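Notebook, Vullham kitchen cell
5 June 2022
Entry by Jordan Furnival. Copy to Kieran Whitlock.

Sim model of the cell, arm over the counter, hand by the coffee machine.
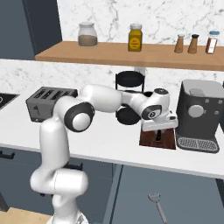 Why I opened it up

Kieran's runs from April kept stopping on a contact fault when the hand went in low beside the coffee machine. He had put it down to the planner. I went through the setup files before touching the planner and found two things wrong, both ours.

What was wrong

1. Base offset. The arm's base was still set from the old Idby layout. The counter got moved in the file and the base did not. Reach to the toaster side was fine, reach to the right was short, so the elbow was opening further than it should.

2. Collision shape on the hand. Somebody had swapped in the coarse shape to save time. It is a plain box and it sticks out well past the real outline, so the board beside the coffee machine counts as a hit when the hand is still clear of it.

What I did

Reset the base from the current layout file. Put the fine shape back on the hand, left the coarse one on the lower links. Cleared the cached grasps, which were all computed against the old base. Regenerated them overnight: 1,146 candidates, 178 kept after the reach check.

Ran 200 short moves from home to a point over the board and back. 2 stopped on contact. In both logs the wrist was turning late and the forearm came too near the tiered stand. That one may be the planner after all.

Settings to leave alone

Step size and joint damping are as they were. Please don't raise the damping to quiet the wrist, it hides the late turn and the logs stop being useful.

To do

Kieran: add a waypoint above the stand and rerun the same seeds.
Me: write the base offset into the layout file so the two move together. Check whether the Brululell cell has the same coarse hand shape, I think it was copied from this one.
Old grasp cache is in the archive folder under "pre-offset". Delete it once the rerun is in.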